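March 25, 2022

Trenport room, floor work. Continuing from the February pages. Two things on the list this morning: get the ribbed panels sorted before the cutting session, and decide what to do about the carpet.

Started with the panels. They came over from Brilel with no paperwork in the wrap, so I went by the order sheet. Emrys Parry had already written on the sheet that the grooves are supposed to run the long way on all of them. Checked the stack against that. Two are wrong, grooves running the short way. Put tape on the corners of those and leaned them by the door. They can still be used for test cuts, so don't send them back until we've talked.

The rest are fine. One has a crushed corner but it will fall in the waste strip.

Laid a white one out flat on the carpet to look at the surface. I had been doing this on the bench, but the bench lamp is straight overhead and washes the grooves out. Down on the floor the light comes in low from the window side and you can read the ribs properly. Turned the panel a few times. With the grooves at a slant to the window they show best, and any dent or flat spot shows up as a break in the line. With the grooves pointing straight at the window you lose most of it. I'd suggest we do all the checking at a slant from now on.
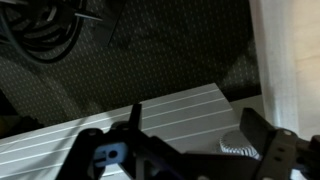

White ribbed panel on the dark carpet, grooves on the diagonal.

Dark carpet turns out to be a good background for the white ones. The edge is easy to see against it, so I sighted along the edges while I was down there instead of getting the long straightedge out. Fine for a quick look. For anything we're going to join, use the straightedge.

Cleaning. The grooves hold dust, mostly carpet fluff and what comes off the saw. Tried three ways:

- Dry paintbrush, along the grooves. Works, slow.
- Vacuum with the brush head, along the grooves. Works, much faster. Across the grooves it just chatters and leaves lines of dust behind.
- Damp cloth. Don't. It rolls the dust into the bottom of the groove and then you have to pick it out.

So vacuum first, paintbrush for whatever is left. Wrote this on the card by the outlet.

Cutting notes. Length on the sheet is 3000 mm for the long wall and I would leave that alone until someone has measured the wall again. Emrys measured at skirting height and I measured at shoulder height and we don't agree. Wall is not square, we knew that. Plan is to cut to the longer reading and trim on site. Knife along a groove gives a clean edge. Knife across the grooves wanders, the blade drops into each one and comes out a bit to the side. For the cross cuts use the fine saw with a scrap clamped on top. Did one on a reject to make sure. Edge was good, some fuzz on the underside which came off with a sanding block.

Carpet. The plan was to pull it up before the panels went in. I'm now in favor of leaving it until after. It protects the faces when we lay them down, and I've had no scratches on anything that stayed on it. The problem is the fluff, see above. A clean sheet over the carpet would cover that but then we lose the dark background. Leaving it open. Kotevska wants an answer before she books the floor people, so we need to settle it this week.

Adhesive. Zawadzka dropped off the tubes and they're on the shelf under the window, which is not where they should be. Label says keep out of direct sun. Moved them to the cupboard. I did a test bead on the back of a scrap and stuck it to a bit of the old wall lining, then weighed it down with the paint cans. Leave it alone overnight. If it holds, we go with one bead down each side and a zigzag in the middle. If it peels we're back to clips, and the clips have to be ordered.

Still to do:

- Measure the long wall again, both heights, two people
- Vacuum all panel faces before they go back in the stack
- Stack with grooves all the same way and paper between them
- Ask Brilel about the short-way ones
- New blades for the knife, the last one is in it now
- Find the other clamp

Panels are back against the inside wall, standing on the battens. Please don't lean anything on them, they bow if there's weight in the middle.

Pull the test scrap first thing and write the result under this entry.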